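From: Tekle Alemayehu
To: shop-and-bench list
Date: 1 Jul 2024
Subject: Re: Maple panel on perforated base, movement at the glue lines

On the question of fixing a glued-up maple panel over a perforated base, the poster from the Nemari workshop wrote:

> We have a maple top made of edge-glued planks sitting on
> a perforated base. It was flat when we set it down in
> May. One of the seams now catches a fingernail. The plan
> is to put a screw through each corner and pull it down.
> Is there any reason not to? Also, what finish would you
> put on it? It gets used for sorting small painted blocks
> and the kids' shape sets, so nothing that stays tacky.
>
> Second question, if anyone has done it: does the hole
> pitch of the base matter for where the fasteners go?

I would not screw all four corners tight. Maple moves very little along the grain and a good deal across it. If both long edges are locked to the base, the panel has no free side, and the stress goes to the glue lines or to the middle of the panel. You then get either an open seam or a crown, and tightening the screws further makes both worse.

Fix one long edge and let the other one float. On the floating side, drill the clearance holes as slots running across the grain, use a washer under each head, and stop turning when the washer just stops rattling. A 2 mm allowance on each side of the screw is enough for a panel of this width kept indoors. If you would rather have no holes in the face at all, use stops. Bolts set into the base against the edge of the board will keep it from wandering, provided you leave the same 2 mm on the side that moves.

As for the seam you can feel, check it with a straightedge before touching it. There are two different faults that feel the same under a fingernail. If one plank stands above its neighbor over the whole length, the panel was probably flattened too soon after glue-up, while the joint was still swollen, and a card scraper will take it down in a few passes. If the step shows up at one end and fades out toward the other, the planks are moving separately and scraping only hides it for a season.
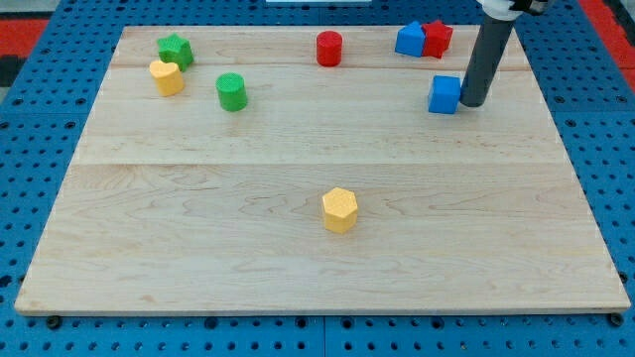

Do the scraping with the panel off the base, clamped to something solid. A perforated base has some give between its supports, and a scraper will chatter wherever the board is not backed up. Work at a slight skew to the seam. Figured or wavy grain tears easily, so turn the burr fresh more often than you think you need to, then sand at 180 by hand with a block.

For finish, I have used two products on tops like yours. Fletlow hardwax went on easily and cures in 7 days at room temperature, but it marks if painted pieces are left standing on it during that week. Trosico water-based matte is harder and can take light use sooner. It raises the grain on the first coat, and you will have to knock that back. Both leave pale maple close to its own color, the Trosico slightly more so. Coat the underside the same number of times as the face. Most of the cupped panels I get asked to look at were finished on one side only.

On pitch: yes, it matters, but only for the fixed edge. Lay the board in place, mark through from below, and drill to suit the holes you have. Do not drill the board first from a drawing. If the base is built up from separate panels, the spacing across a joint is often a little off from the spacing within a panel, and an error that small is enough to put a bolt in at an angle.

Jalali sells a shouldered bolt with a low black head that suits this. The box of 30 cost me less than two of the machined kind. The shoulder bottoms out before the head bites, which removes the temptation to overtighten.

If you can, post the panel width, the plank widths and a moisture reading from each plank. I would want those before saying whether the seam needs to be cut open and reglued.

Tekle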